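Hartley Sorting Room: where we've got to
November 12, 2021

Hello Vasilis,

You asked for a proper update before the next payment from the Nurkance fund goes through, so I've sat down with a pot of tea and my notebook and will try to keep to the point (you know me, so no promises!).

The short version is that the toy library is back on its feet. We now have 138 toy sets on the shelves, which is nearly all of what came out of storage, and 57 families have signed up to borrow them. I'd hoped for a few more families by now, but the school at Dultska only put our leaflet in book bags a fortnight ago and the phone has been busier ever since.

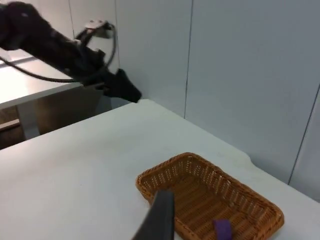

Baskets have been the big talking point. You'll remember the old plastic tubs, which cracked every time somebody sat on one, and that I'd asked to move some of the storage money across to replace them. We went for wicker in the end, and I'm so pleased we did. The one on the sorting table with the little purple piece in it is the sort I mean: shallow, light brown, an open weave so crumbs and grit drop through, and a good thick braided rim for small hands to hold. They came from Nendero and we paid 70 pounds for the first batch, delivery included. I've put the receipt in with the others.

The white table has earned its keep too. Small parts show up well against it, and it wipes down quickly between sets. It does pick up smudges, so I'd like to try a different cleaner before we buy any more of the spray.

Sorting itself is slower than I told you it would be. Each set gets tipped out, checked against its card, wiped and put back, and anything that doesn't belong goes to one side until we find its home. The building blocks and balls are the worst for this, as they seem to have wandered into every other set over the years.
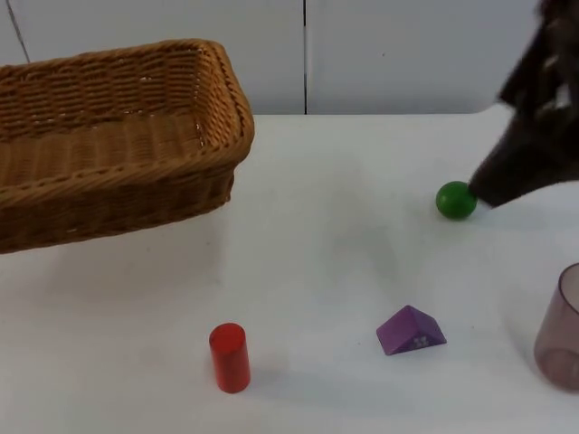 Jana Stöcker has been rewriting the cards as we go, with a line for colour and a line for shape, and that has made the checking much easier for people who haven't met a set before. She'd like to add a small drawing to each one. I said yes straight away, then realised it means going back over the ones we've finished, so please bear with us!

Still to do: 4 jigsaws with pieces missing, labels for the top shelves, and the marble run, which I keep putting off. I'd also like your view on whether we can open one extra afternoon a week from January. The rent would stay the same and I think the heating would just about stretch.

Do come and have a look if you're over this way. Ring first so I can clear you a chair.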